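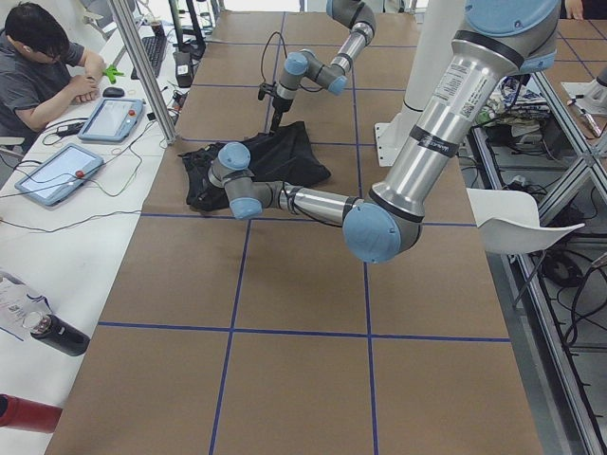
Inton two-arm garment kit: progress report to the Talebi fund
Period covered: February

Summary

The review of the Inton kit is on schedule. Dendarau has now had the kit on the bench for eight weeks. Both arms are running, the table layout is settled, and the first full set of T-shirt trials is finished. Flattening and hem pickup are close to what Inton's sales material led us to expect. Sleeves are not. We are asking for no change to the budget, but we would like to move one piece of work forward, as described under Next period.

Setup and installation

The kit came as two arms with grippers, a teach pendant for each arm, the wrist cameras and a license for Inton's motion software. The table and the frame were left to us. Inton's installation guide is good on wiring and weak on everything else. It gives no advice on how far apart the arms should stand for garments of different sizes, and we moved the mounts twice before both grippers could reach the far side of an adult shirt.

We covered the table with brown kraft paper and marked it into rectangles with blue tape. The operators use the lines to lay each garment in the same place at the start of a trial. The paper has to be replaced when it creases badly, and an afternoon of work went into redoing the tape after the last change. A printed mat would cost more but would save that time.

Cable routing still needs attention. The gripper cables run outside the arms, and the loops have to be checked by hand before any new motion is run at full speed. Inton sells a cable guide as an extra. We have asked for one on loan.

Wrist cameras

The wrist cameras are used to find edges and collars once the arm is near the cloth. Black fabric was chosen on purpose for this round as the hard case. Outer edges are found reliably against the brown paper. Where black lies on black, as in a fold or a bunched hem, the software often returns no edge at all, and the operator has to mark a point by hand. Collars with light stitching or printing are easier, and we have started noting this in the trial log so that plain collars can be compared separately. 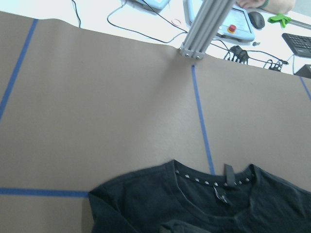 Trial results

We logged 236 trials in the period. A trial counted as passed if the shirt ended up flat, with the hem held at both corners, and no person had touched it after the start. By that measure 80 percent passed.

Most of the failures fell into two groups. In the first, a sleeve stayed folded over and the arms carried on as if it were open. In the second, one gripper closed beside the hem and picked up nothing. The second kind is easy to recover from, and Inton's software does retry, but it retries at the same point. Our operators got better results by shifting the target slightly inward toward the body of the shirt.

We have not tried to measure speed. The motions are still being run slowly for safety, and any figure we gave now would be misleading.

Support

Inton's support contract is handled by Atik. Replies have been polite and usually come by the next morning, but questions about the camera software are passed on to Inton and can wait much longer. Two of ours are still open. One concerns the retry point mentioned above. Anyone buying the kit for production should ask who will answer software questions, and get the reply in writing.

Next period

The plan was to begin on towels. We would prefer to stay with T-shirts for another month and work on sleeves, with a target of around 400 further trials split between black and light-colored shirts. Towels would follow. The operator hours are the same either way. Printed shirts will stay in the mix, as the graphic on the chest gives the overhead view something to find when judging which way a shirt is facing.

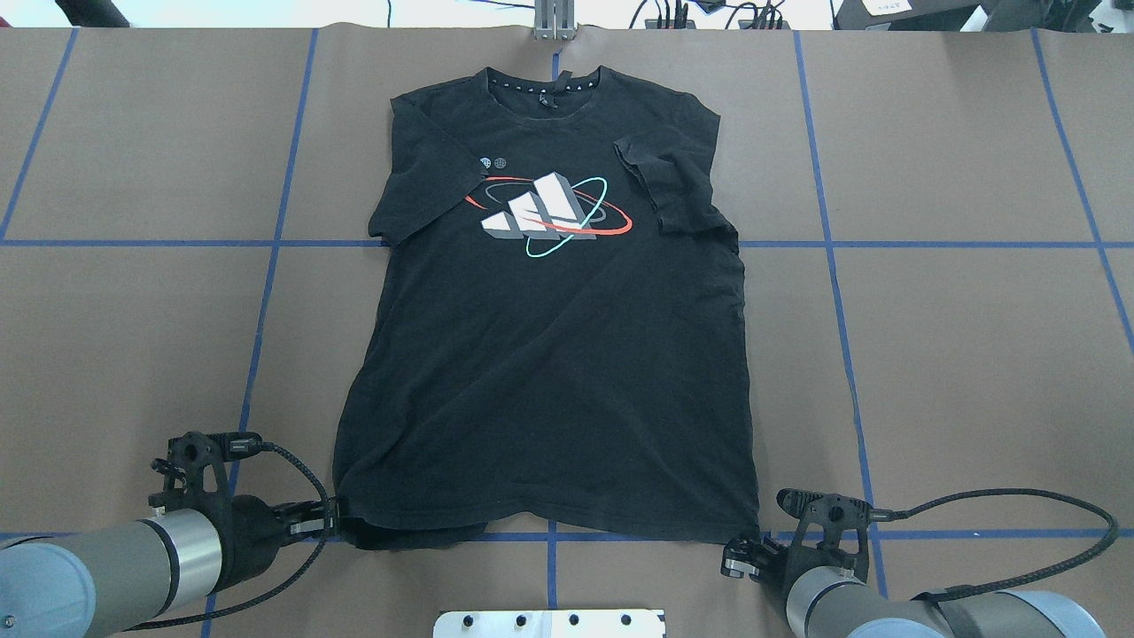

Ardalan Zamani, commenting on the draft of this report, agreed with putting sleeves before towels but asked that the pass measure be tightened. In his view a shirt with a sleeve still folded should never be scored as flat, "even if the hem is perfect," and he would like the existing log rescored on that basis before new trials begin. He also asked for the hand-marked points to be reported separately by shirt color.

We will do both. The rescored log will be sent with the next report, along with Atik's answers to the open questions if they have arrived by then.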